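Teaching by Demonstration: The Drilville Workroom in Pictures
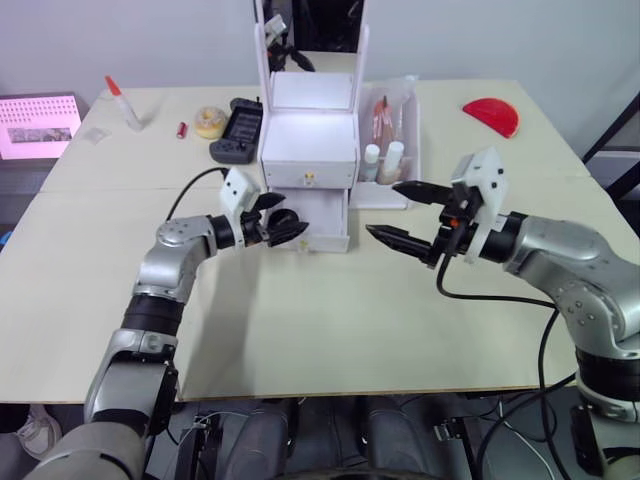

Gallery No. 8

The Karnton Institute maintains a workroom at its Drilville site for the study of household tasks performed by two-armed robots. The work shown on this page belongs to the Fernari project, in which a person guides the robot through a task and the motions are recorded for later training. The project does not write out each motion in advance. An operator performs the task through the machine, and the record of that performance becomes the teaching material.

The current series concerns the dressing table: opening and closing small drawers, setting bottles upright in a tray, and returning loose articles to their places. These are ordinary activities in most homes, and they require the two arms to share a small space without interfering with each other. The notes below refer to the view at the top of the page and are intended for visitors to the site, partner schools, and members of the public who have asked how the sessions are conducted.

The work surface
All sessions in the series take place on a light beige tabletop. The surface is left plain so that the edges of objects stand out clearly in the recordings. Articles may be moved between sessions, and operators are asked to accept the layout as they find it.

Two arms at one table
The arms reach in from either side and meet over the middle of the table. Each carries a black gripper, and each wrist has a white mount fixed on top. New operators practice with one arm before they are permitted to use both. The most frequent difficulty at this stage is bringing the second arm in too early.

The drawer unit
The small white unit near the back has two drawers, and the lower one stands partly open. Drawers are a standard exercise at Drilville. A drawer must be drawn along a straight line, and a sideways pull from the operator will appear in the record as surely as a good one. The written plan for the series calls for 50 demonstrations of each drawer task, divided between opening and closing.

The mirror
Above the drawers is a dark mirror in a tall white frame, with part of a gripper reflected in it. Mirrors were added to the object list at the request of the Pîrvu laboratory, our partner in the project, which studies how reflections affect a robot's judgment of where things are. Operators are instructed to watch the gripper itself and to disregard its reflection.

Bottles and tray
White bottles of different heights share a clear plastic tray with slender tubes of pink contents. Upright objects of this kind call for a slow approach and a level release. A demonstration in which a bottle falls is kept and labeled as such; operators should not attempt to hide an error by restarting without notice.

Loose articles
A tube of glue with an orange cap, a small clear bag, and a round sponge in the shape of a doughnut lie on the left side of the table. Soft and flexible articles are graded separately from rigid ones. The plastic bag is regarded as the hardest item of this group, and it is introduced only after an operator has completed the drawer and tray exercises.

The game controller
A black game controller lies face up near the sponge. Operators who come to the workroom with experience of video games often learn the basic motions quickly, although the slower pace required for careful placement takes some adjustment. The training guide recommends short sessions with a rest between them.

The monitor
A monitor stands beyond the left edge of the table, showing a dotted grid on pink with a small image window in the lower part. Operators receive instruction in reading the workroom displays during their first visit and should ask the session leader about anything they do not understand.

Records and access
The Fernari collection held 478 reviewed demonstrations at the close of the last reporting period. The target for the complete dressing table series is 900. Each demonstration is reviewed before it is admitted, and those set aside remain available to staff for study.

Schools and public bodies may apply to visit the Drilville workroom by writing to the Karnton Institute visitor office. Applications for the spring program are accepted through January. Groups are received in the morning only, and visitors are asked to remain behind the marked line while the arms are in motion.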